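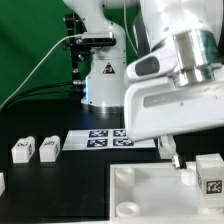 Notes from the Gresel open day

I promised I'd type these up for everybody, including those of you who had the lab clash and couldn't make it. They're my notes, so they wander a bit. Bring them to the next session with your own scribbles in the margins, and please add anything I missed (I was standing at the back for the second demo and my handwriting gets worse as the day goes on).

Gresel is the small automation shop out past the rail yard. They build handling cells for companies that have lots of little parts to move and not much room to move them in. We had 19 people on the sign-up sheet, and the hosts split us into two groups, one starting in the demo room and the other with the planning talk. I went with the demo group first. If you did it the other way round, your notes will be in a different order from mine, and that's fine.

The demo cell

This is the one with the two white arms and the black tabletop, with the green cloth hung up at the back. They call it the Vikham cell. It's their practice setup, where new jobs get worked out before anything goes near a customer's floor. The job that day was small parts: white blocks, and round pegs in a plastic tray.

I loved this room! You could get close enough to the line on the floor to see how the gripper finger comes down to a little metal tip, and how near it gets to the rim of the tray. We've spent two weeks on approach heights in class and I think a few people finally believed me that a small error in height matters when there's a wall next to your part.

Markers

You all know the black-and-white squares from the second assignment. In the Vikham cell there's a sheet of paper on the table with four of them in a two-by-two grid, and there are smaller ones stuck on the blocks. Two different jobs going on there, so let's keep them apart:

The sheet is for the table. The camera looks at the sheet and works out where the table is compared to the camera. Four markers give you a steadier answer than one, and you can still get by when an arm reaches across and covers part of the paper.

The ones on the blocks are for the blocks. Each has its own ID, so the software can say which block it's looking at and which way it's turned.

Somebody asked why they don't skip the markers and have the camera recognize the block by its shape. Our host's answer was that they do, on customer jobs, but in the practice cell they want to know exactly where the block is so they can check how wrong the other method was. Write that down. You need something to measure against, and it'll come up again when we get to the evaluation unit.

Pegs don't get markers, by the way. I asked. Look at a round peg from the top and you'll see that it doesn't much matter how it's turned, so all you want is the center.

The sensor bar

The black bar with the lens slot sits on its own bracket and pole, beside the rear arm. A few of you asked me on the bus whether it could be fixed to the gripper, and yes, plenty of people do that. Here's what I got from the talk, mixed with my own opinions:

Fixed beside the table: the view stays the same, so you calibrate once and leave it alone. The trouble is that the arm gets in the way of its own work.

On the wrist: you can go and look at whatever you like, close up. But now the camera is moving, every position depends on knowing exactly where the arm was when the picture was taken, and you've got a cable bending all day long.

Gresel says they start with fixed and only move to the wrist when they have to. I'd do the same for your projects, and I'd do it even if you think you're good at cables.

Two arms, one table

The second half of the demo was about sharing. With two arms over one table, who gets to go where? Their planning software is called Sikder, and the way it was explained to us is pretty simple. The space over the table is divided into zones, an arm has to ask for a zone before it enters, and it gives the zone back when it leaves. If the other arm has it, you wait.

That's a lock, people! It's the same idea we did in September with the shared printer, and it can go wrong the same way. Arm one holds the tray zone and wants the block zone, arm two holds the block zone and wants the tray zone, and there they sit. Sikder gets around it by making each arm ask for all the zones it needs before it starts moving. Slower, but it doesn't get stuck. One of you asked whether you could put the zones in a fixed order and always ask in that order, and our host said they'd tried it and it worked too, only the operators found it harder to follow when something stopped. Great question, I was very proud.

Numbers I wrote down

A new part gets 900 practice picks before they'll quote a customer for it. All of them are logged, good and bad.

The arms run at 25 percent speed while visitors are in the room.

It took them 8 days to get the first version of the cell moving, and most of that was mounting and wiring. Keep that in mind when you fill out the schedule page of your project plan. I've read the drafts. Several of you have given wiring one afternoon.

The planning talk

This was upstairs with slides, so I'll be short. They walked us through a job called Jimus, where the customer wanted parts taken out of trays and set down in a row. Sounds easy. The parts were fine and the trays were the headache: the floors were a bit see-through, and the depth readings came back full of holes. They tried different lights, then a different angle, and in the end they put a plain mat underneath and the readings settled down. I asked what the mat cost and got a laugh.

If your project has anything clear or shiny in it, test that part first. Don't leave it for week ten.

Safety bits, for the quiz

Stay behind the floor line even when an arm is standing still. A still arm may be waiting for a zone, and it can start up as soon as the other one leaves.

Know where the stop button is before you step up to a cell. At Gresel there's one by the door and one at the desk.

Nothing loose: lanyards off, long sleeves rolled, hair tied back.

What I want from you

One page, typed, due at the start of the next lab. Pick one thing from the cell (the sheet, the sensor bar, the zones, the gripper tip, whatever you liked) and tell me how you'd use it or change it in your own project. Draw a picture if it helps, by hand is fine. If you missed the visit, work from these notes and come see me in office hours, I'm in from 2 p.m. and I've got more sketches than I could type up.

Also, whoever left a blue water bottle on the bus, it's on the shelf in my office.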